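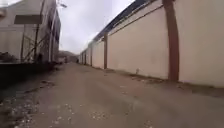 Paloma Mbeki

40 shares 10 comments

4. Co-viewing and the second language

4.1 What the households watched

The program studied here, Vundura, is a puppet series for children aged three to six. Each episode runs for 20 minutes and is made up of short segments, most of them set in a bakery run by two sisters. The characters speak the majority language for most of the episode and switch to the regional language in songs, greetings and arguments. The producer, Fimeck, did not subtitle the switches. According to the head writer, Iara Toledo, the team wanted children to follow the regional language from the action and from the faces of the puppets.

We asked 40 households in Vilham to keep a viewing diary from 23rd January until the end of February. Parents wrote down the episode, who was in the room, and anything the child said or asked about the language. The diaries gave us 2795 entries. Many are only a few words long. Entries that recorded the episode but not who was present were kept for the count of viewing and left out of everything that follows.

The most common arrangement was a child watching with one adult who was doing something else – cooking, folding clothes, answering messages. We had coded this at first as the child watching alone, following the scheme in Durán's earlier pilot. After reading the first batch of diaries we gave it a code of its own. Adults who were only half watching still answered questions, laughed at the jokes and sang along, and children turned to them when a word was strange.

4.2 Questions about words

Children asked about regional words far more often when a grandparent was in the room than when a parent was. We do not think this is only a matter of who speaks the language better. In several homes the parents were fluent and said so in the entry interview, but used the language mainly with their own parents. The child seems to have learned who to ask. One mother wrote: "She walked past me to ask my father what the baker said. I could have told her."

The answers also differed. Parents tended to give a one-word translation and go back to what they were doing. Grandparents were more likely to repeat the word, correct the way the child said it, or tell a story in which it came up. These exchanges often ran past the end of the segment, so that the child missed part of the next one. Some parents noted this as a problem. The diaries do not show that the children minded.

Figure 1. Lane with parked vehicles and boundary wall.
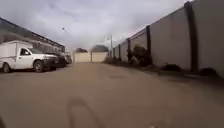 Songs followed a different pattern. Few children asked what a song meant, even when every line was in the regional language, and parents reported hearing the songs in the bath, in the car and at meals for days after an episode. The sounds were often wrong. Rafferty Fitzsimmons, who coded the song entries, sorted the errors by whether the child had put a known word in place of an unknown one or had simply made a sound close to the original. The first kind was more common among the older children. Both kinds became rarer for songs that were repeated across episodes, and the opening song was the one most often sung correctly.

4.3 The argument segments

The arguments between the two sisters got the most mixed response. Toledo told us that they were the hardest part to write, and that the broadcaster had asked for them to be shorter after the first season. In the diaries they are the segments children most often acted out with siblings or toys. They are also the ones parents most often said they disliked. Three fathers wrote that the regional language was being used for scolding, and that this was how they remembered it from their own childhood.

We take this complaint seriously. A child who hears a language only in anger may come to treat it as a language for anger. Counted by segment, however, greetings in the regional language outnumber arguments in every episode we looked at. The arguments are simply easier to remember – they are loud, and they end with flour on the floor. Whether children keep the same impression as the parents is a question the diaries cannot answer, and we return to it with the play sessions in Section 5.

4.4 Limits of the diaries

The households volunteered through two preschools, Ojeda and its sister school, and most already had some interest in the language. The entries were written by adults and record what adults noticed. Weekday mornings are thinly covered. Dilwyn Parri checked a sample of entries against the play session recordings and found that parents had missed many of the quieter remarks, above all those made to a younger brother or sister.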